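How to enter prize draws without filling your inbox (and maybe win a weekend away)
14 Jan 2022

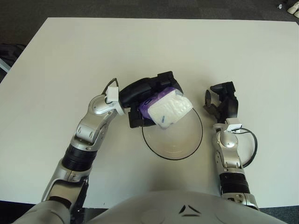

I've been entering competitions for years now, mostly for meals out, spa days and the odd night in a hotel, and people do ask me how I keep on top of it all. It's quite simple once you're set up, so put the kettle on and we'll go through it together!

First, make a new email address just for entries. Use it for everything, and your usual inbox will stay lovely and quiet.

Next, read the terms before you type a single word. Look for the closing date, who can enter and when the prize has to be used. I once won dinner for 2 at a hotel in Dirkley and found the voucher ran out before the end of July, when we were already booked to be elsewhere (I'm still a bit sore about that one).

Then start small. A draw run by a tea room in Grirnovbridge might get 813 entries, while a big national one gets far more than that, so your local paper and the shops on your own high street are well worth a look.

If there's a question to answer in your own words, such as "Why do you deserve a weekend in Ekside?", write your answer somewhere else first and read it aloud. Keep an eye on the word limit too!

Write each entry in a notebook with its closing date, and check your junk folder for 4 weeks afterwards, as winning emails do love to hide in there.

Last of all, never pay to claim a prize, and never send your bank details to get one. If a message asks for either, delete it and carry on with the next entry.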